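Journal > Tourism and Place > Open articles > Section 4

This site uses cookies to remember your reading settings. Accept | Manage

4. Why visitors return to Skallness

4.1 The shoulder season

In the earlier section we described how the promotion of Skallness is built almost completely on July. The brochures show the harbor and the bathing beach, and the text promises long evenings. It was therefore a surprise for us that so many of the returning guests did not speak of July at all. Of the 17 persons we interviewed, the larger part had made their second visit in late spring or in early fall, and several of them had never seen the place in the high season.

The guests gave different explanations. Price was mentioned, but mostly at the end of the interview and often only when we asked for it. More often the guests spoke of the possibility to be left in peace. One couple had taken the same room at the guest house Rautiainen in three following years, and they described the day there as "breakfast, walk, soup, walk." They did not know the names of the official sights, and they had not visited the museum. They could however describe very exactly the path behind the church, including the place where it becomes muddy.

This kind of knowledge is not well covered by the usual questionnaires, which ask about attractions and services. In our survey (759 completed forms) there was a free field at the end, and we have used it here together with the interviews. The field was left empty by many, but those who filled it wrote often more than the space allowed, and continued on the back side of the paper.

Figure 3. Water dispenser and jugs with red caps, at the back wall.
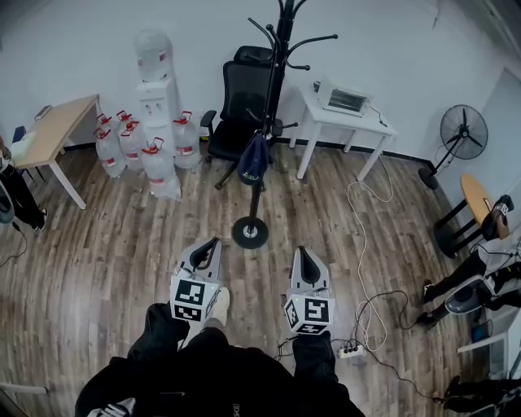

The free answers can be divided in a few groups, although the borders between them are not sharp. The first group is about walking. The second is about food, and here the guests write less about restaurants than we expected. They write about the bread shop which opens before the first ferry, and about buying smoked fish and eating it outdoors. The third group is about people who live in the place. A short talk with the ferry man or with the woman in the post office is remembered for a long time, and it is sometimes given as the reason for the next booking.

We compared these answers with the ones from Stiltton, where the number of beds is similar but the road connection is much better. In Stiltton the guests stay shorter and they name more sights. They also complain more, above all about parking. It would be too simple to say that the ferry protects Skallness from this type of visit, as Hakala suggested in our discussions, because the guests in the two places are also of different age. But the ferry has clearly an effect on the length of the stay. A person who has waited for the boat in the wind does not want to go home the same evening.

4.2 What the hosts believe

The hosts see the matter in another way. When we asked them why guests return, they spoke first of comfort: new beds, better showers, a larger choice at breakfast. Vilho Mustonen had renewed all the bathrooms of his house during one winter and he was convinced that the returning guests came for this. In the forms from his own guests the bathrooms are praised, but they are praised shortly, and the longer sentences are about the view toward the Kela rocks and about the silence after the last boat.

We do not want to say that the investments were useless. A bad shower can surely prevent a second visit, also when a good shower does not produce one. In the interviews the comfort was treated as something which should be in order and which is then forgotten. The hosts, who pay for it, can of course not forget it so easily.
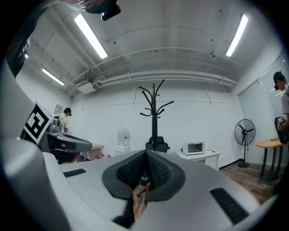
Divina Dalisay objected to this reading when we presented the first results on a Thursday evening in the parish hall. She said that guests write about silence because it sounds better on paper than a warm room, and that we should ask the same persons again after a week of rain with the heating off. The remark was received with laughter, but we consider it serious. The forms were filled in mostly on good days – the ferry was running and the people were on their way home – and it is possible that the weather has colored the answers.

For this reason we have gone back to the interviews and looked separately at the guests who had experienced bad weather. They are few. They describe reading, card games and long meals, and two of them had moved their departure forward by a day. Both have nevertheless booked again, in the same house and in the same month.

Shared 3 times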